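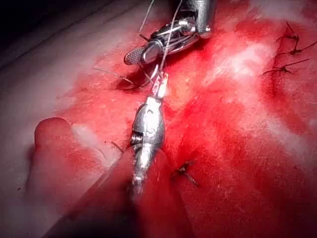

Our student project for the summer term was thread detection in suturing: find the strand in each image, label it, and predict which instrument is holding it. Four of us on it, supervised by Larysa Nechyporuk. I wrote the labelling rules and most of the training code. The rules took longer. Thread is thin, it runs in front of metal, and the metal is shiny. With a pale strand passing in front of the upper instrument's body, our first model lost it at the edge of the silver and picked it up again lower down as a separate object.

Data first. 3000 images labelled by hand, 2000 for training, the rest kept back for validation and test. Khrystyna Kushnir did the split by procedure, so no procedure appears in both sets. We had split at random in the first week and the scores were far too good.

Classes: thread in use, tied knot, trimmed tail, instrument tip, needle. We merged needle into "curved object, unsure" for any image where two labellers disagreed. A loop of dark thread and a needle seen side-on have the same outline at our resolution.

Trimmed tails gave the most false positives. They are short, dark and stiff, and the model read them as the end of the working thread. Jannik Fröhlich added a rule that a working thread has to touch a tip or leave the image. Crude, but it removed most of them.

Blood on the tips was the second problem. The segmentation put red areas of the metal into the tissue class, so the tip came out shorter than it is. Colour jitter in training helped a little. Adding edge maps as a fourth channel helped more.

Training: 40 epochs, one card, overnight. We ran it 3 times with different seeds and reported the mean. Lesia Sydorenko wanted five. We did not have the card for long enough.

What the model does not do: depth. It works from a single view, so "holding" means the strand meets the tip in the image. Whether the jaws are closed on it is a different question and we labelled it only where both labellers were sure.

Label tool was Fleso, with our own export script because the default one drops open polylines – they come out as closed shapes, and a thread is not a closed shape. If you use it, check your exports before you train. We lost most of August to that.

Report went in on September 7, 2023. Code will follow once I have taken the hard-coded paths out. Larysa has asked for a page on labeller agreement as well, so that gets written first.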